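Kornar Children's Pages
What is it made like? Sponges, cords and cloth with little squares
Text: Ga-eun Chae

Take a kitchen sponge in your hand and press it. It becomes very thin. Now open your hand. The sponge grows again to its old shape. Why does it do this, and why does a stone not do it?

A sponge is full of holes. Some are big enough to see and many are so small that you need a magnifying glass. When the sponge is dry, the holes are full of air. When you press, you push the air out and the thin walls between the holes bend. These walls like to be straight, so when you stop pressing they stand up again and the air comes back in. If you do the same thing under water, it is water that goes into the holes. A wet sponge is much heavier than a dry one. You can try this with a kitchen scale.

Now a cord. If you look closely at a braided cord, you will see that it has many thin strands which go over and under each other, the same as in a plait of hair. One strand alone can be broken easily. In a braid the strands share the pulling between them. Also, a braid does not open by itself as quickly as strands which are only laid side by side. When the strands have two colours, you can follow one colour with your finger and see where it hides and where it comes out again.

You can make a braid with three pieces of wool. Tie them together at one end and ask somebody to hold the knot. Put the right piece over the middle one. Then put the left piece over the middle one. Right, left, right, left, and pull a little each time. Ro-un Kwon from our reading group made one 150 centimetres long, and it became so tangled in her bag that she needed a whole break time to open it.

Waffle cloth has its name from the waffles that we eat. It has small squares with raised edges and a lower place in the middle. The cloth is not cut or pressed to get these squares. They come from the weaving, where some threads are left to lie loose and others are held tight. The raised edges give the cloth more surface, and more surface can take up more water. Many kitchen towels are woven in this way.

A spiral notebook is simpler. The pages have a row of holes along one side, and one long wire turns through all of them like a screw. The pages can move along the wire, so the notebook lies flat when it is open. You can also fold the cover completely to the back.

Something to do at home: put five soft or bendy things on a table, close your eyes, and let a friend give you one. Press it, pull it gently, and bend it. Does it come back to its shape? Does it have edges, holes or strands? Say what you feel before you say the name of the thing. This is more difficult than it sounds, and a round flat thing is often called a plate by mistake.

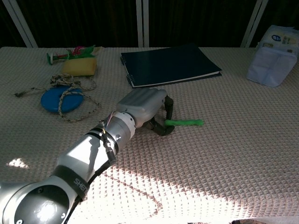
When you have finished with all five, change places with your friend and choose new things, so that the second player cannot remember them.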